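Against the sorting bin

Anisa Yeoh
May 6, 2024

My building got the new bins. Five lids, color chart, laminated, zip-tied to the fence. Paper here, glass there, cans and hard plastic over there, soft plastic God knows. And a fifth one with a lid marked OTHER, which fills up in two days and then sits there with its mouth open.

I have been on the wrong side of the chart for months and I want to make a case for being there.

I think we should go back to one bin. One for everything dry, sort it later, somewhere with a roof and good lights. I know how this sounds. I sorted for years. I rinsed yogurt pots. I peeled labels off jars in the sink at midnight and felt good about myself, and the drain clogged, and I paid a plumber.

What changed my mind was a drawer. The junk drawer in my kitchen, which I tried to empty in one evening last September. Batteries, half a birthday candle, a tin of lip stuff with a quarter inch left, a toy brick from when my nephew stayed over, keys to nothing. I stood at the fence with the shoebox and the chart and I could place maybe a third of it. The brick is plastic but the chart says bottles and tubs. The tin is metal, with something waxy in it. Does it count as food? I took the shoebox back upstairs. It's still on the fridge.

Real trash is like that. It's small and mixed and a bit greasy. The chart was drawn for clean big things with a number stamped on the bottom, and my house doesn't make many of those. A can, sure, everyone knows a can. A cup, you'd think so. But our town takes bottles and not cups, and the town across the river, Virkden, takes cups and not lids. My sister lives there. We have argued about lids at a funeral.

The flyer that came with the bins says 237 items are accepted. I read the whole list, standing up, eating toast. No toys on it. No cosmetics. Crushed cans used to be fine, then they were not fine, then the new flyer doesn't say. So do I step on them or not? I step on them. There are 400 apartments here and I promise you there are 400 opinions on this.

And what does all the sorting get us? When one wrong bag goes in, the driver can put a red tag on the whole bin, and it goes out with the regular trash the next week. All of it. The rinsed jars too. I watched that happen with the glass one after somebody threw in a lamp. A whole week of everybody being careful, gone because of a lamp.

The other side says people should just learn. Fine. But people move. People are tired, they have a kid on one arm. They speak five languages in my stairwell and the chart is in one. You can't run a thing on the hope that everyone reads the fence. Put the effort where people are paid to do it and get good at it, and where a mistake costs one item and not a truckload.

Yes, it costs money. The town says 3000 dollars a month more for our district to go to single bin, and they say it like it's the end of the talk. We spent more then that on the color chart lids, and nobody asked me about it. Also yes - paper gets dirty when it rides with everything else. That one I'll grant. Keep paper out. Two bins, then. I can live with two, my mother could live with two, she's 8 floors up with a bad hip and she is not coming down to study a fence.

But all the other stuff, the cans and cups and little pots and odd lumps of plastic, let it go in together. It's going to anyway. Look in any bin on any street after a warm weekend and it's a bit of everything, whatever color the lid is. We could plan for that bin, the one we have got. I'd rather see money in the back end than another flyer.

I'll keep rinsing, probably. Habit. And I'll take the shoebox down when somebody can tell me were the lip tin goes. 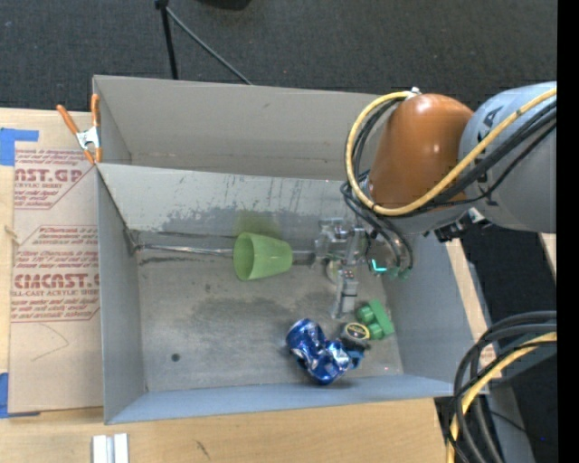
Vashisht: Two bins I could vote for, but you skip over glass. Glass in with the rest breaks and then you've got splinters through everything, and it's the same paid people you want to help who have to put their hands near it. Make it three and I'm with you. Also the lip tin - wipe it out with a paper towel and put it in with the cans, ours has taken them for years.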